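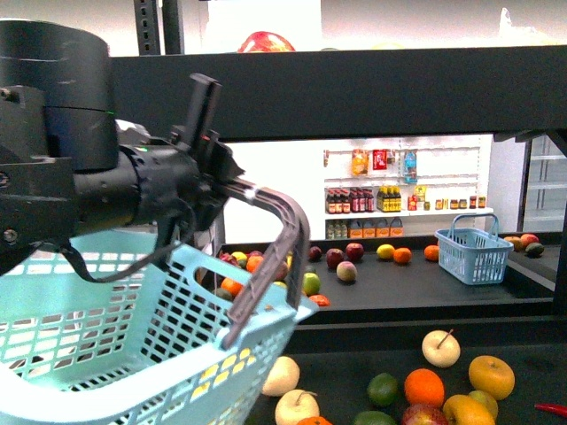
Korb am Haken: Der Greifer hält den türkisfarbenen Einkaufskorb am Rand, der kleinere hellblaue steht leer auf der mittleren Theke.

Prolten Ladenkit – Liesmich zum Testdatensatz

Stand: 18.5.22

Worum es geht

Prolten verkauft einen kleinen Lebensmittelladen für Roboterarme. Man bekommt Theken, Regal, Lochwand, Miniaturware, Körbe und sehr viel Obst, dazu eine Software namens Daris, die Aufgaben stellt und mitschreibt. Den Arm bringt man selbst mit, die Geduld auch. Wir haben das Kit seit Januar in Bavulach stehen und legen hier ab, was dabei aufgezeichnet wurde, samt unserer Meinung.

Inhalt

aufnahmen/ – Bilder der Kopfkamera, ein Ordner je Durchgang
gelenke/ – Gelenkwinkel und Greiferöffnung
aufgaben.csv – Aufgabentext, wie Daris ihn ausgibt
notizen.txt – Bemerkungen der Bedienung, orthografisch unbereinigt

Insgesamt 17 Durchgänge zu 2 Aufgabentypen: »Korb versetzen« und »Obst in den Korb legen«. Der zweite Typ klingt leichter und ist es nicht.

Installation

Archiv entpacken, daris-pruefen im Hauptordner starten, Kaffee holen. Das Prüfskript braucht über 10 Minuten und zeigt währenddessen einen Fortschrittsbalken, der seine eigenen Vorstellungen von Fortschritt hat. Umlaute im Pfad verträgt es nicht. Ein deutscher Vertrieb hätte das merken können.

Was uns gefällt

Die Unordnung. Äpfel in Rot, Grün und blassem Creme liegen neben Orangen und Zitrusfrüchten, und wer sein Modell bisher mit Würfeln verwöhnt hat, lernt hier Demut. Auch die Körbe sind gut gewählt: durchbrochene Wände, durch die man die Fläche dahinter sieht, und damit für jede Tiefenschätzung eine Zumutung. Der große hat ein ovales Griffloch, der kleine einen aufrechten Bügel. Ein Greifprogramm für beide haben wir nicht gefunden.

Was uns weniger gefällt

Die Anleitung empfiehlt, Körbe »mittig und mit Gefühl« anzuheben. Eine Angabe in Newton wäre uns lieber gewesen. Am Rand gepackt, hängt der große Korb gern schief, was Daris trotzdem als Erfolg verbucht, solange er die Theke nicht berührt. Wer strengere Maßstäbe anlegt, filtert selbst nach.

Die helle Zone oberhalb des grauen Regalbalkens ist im Bild nahezu weiß. Für Aufgaben auf dem oberen Brett taugen solche Aufnahmen wenig.

Bekannte Fehler

– Daris führt Limetten gelegentlich als »Apfel, grün, klein«.
– In zwei Durchgängen fehlt die letzte Greiferöffnung. Sie steht als Ki-Wert in notizen.txt; Ki ist hier das Dateikürzel der Bedienkonsole und hat mit künstlicher Intelligenz nichts zu tun.
– Zeitstempel laufen in Ortszeit, auch über die Zeitumstellung hinweg.

Nutzung

Frei für Forschung und Lehre, bitte mit Nennung des Datensatzes. Fragen zum Kit gehen an Prolten, Fragen zu den Daten an uns. Ersatzobst ist einzeln nachbestellbar, die Lochwand nur im Satz mit Regal.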